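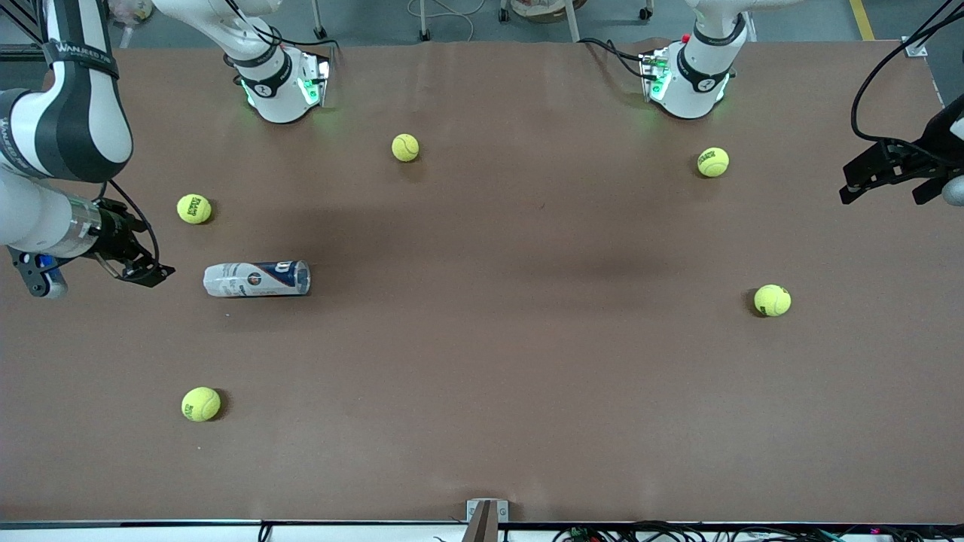
*Ball-and-can task on the two-arm bench, fixed camera view.*

# Gripper comparison FAQ

Maintained by Meinir Probert. Covers the comparison between the Ukel and Deklow finger sets on the two-arm bench. Bench wiring and network setup are in the Flostetti controller notes.

## What is being compared?

Two sets of fingers for the same parallel gripper body. Ukel fingers have a flat pad. Deklow fingers have a shallow V groove along the inner face. Stroke, motor and mounting pattern are identical, so any difference in results should come from the finger geometry and the pad material.

## Why tennis balls?

They are compliant, close to uniform in size, and they roll. A grasp that is off center usually pushes the ball away before the fingers close, and the error is easy to log. The felt also hides small differences in pad friction, so do not use ball results to rank pad materials. Use the can for that.

## What does the can test?

Grasping a smooth cylinder from above while it lies on its side. The label and the bare plastic behave differently under the same closing force. Record which part of the can the fingers contacted.

## How many trials make a run?

21 per finger set. A run with fewer is kept in the log but left out of the summary table. Reset the objects by hand between trials and do not try to reproduce an earlier layout exactly.

## Do both arms carry the same fingers during a run?

Yes. Mixed runs were tried in April and dropped. The operators adjusted their approach to suit one side, and the other side's numbers suffered.

## What closing force should I use?

Start with the default profile in Lü, our control package. If the ball visibly flattens, step down one level and note it. Do not change force partway through a run.

## A ball rolled off the table. Does the trial count?

It counts as a failure if the gripper touched the ball first. Otherwise void the trial and repeat it.

## Do I need to recalibrate after changing fingers?

Yes. The Deklow set is longer by around 2 mm, enough to drive the tips into the table surface on a low approach. Load the matching tool offset in Lü, then run the touch-off routine on each arm separately.

## Can I move the fixed camera?

No. If it gets bumped, stop and redo the extrinsic calibration. Runs recorded between the bump and the recalibration are marked as suspect.

## Which set is better?

Open. Deklow looks more tolerant of lateral error on balls. Ukel has dropped the can less often. Aiguo Cui is repeating the can runs with new pads on both sets, and the table will be updated when those are in.

## Where do I report a fault?

In the bench log, with the run number, arm side and finger set.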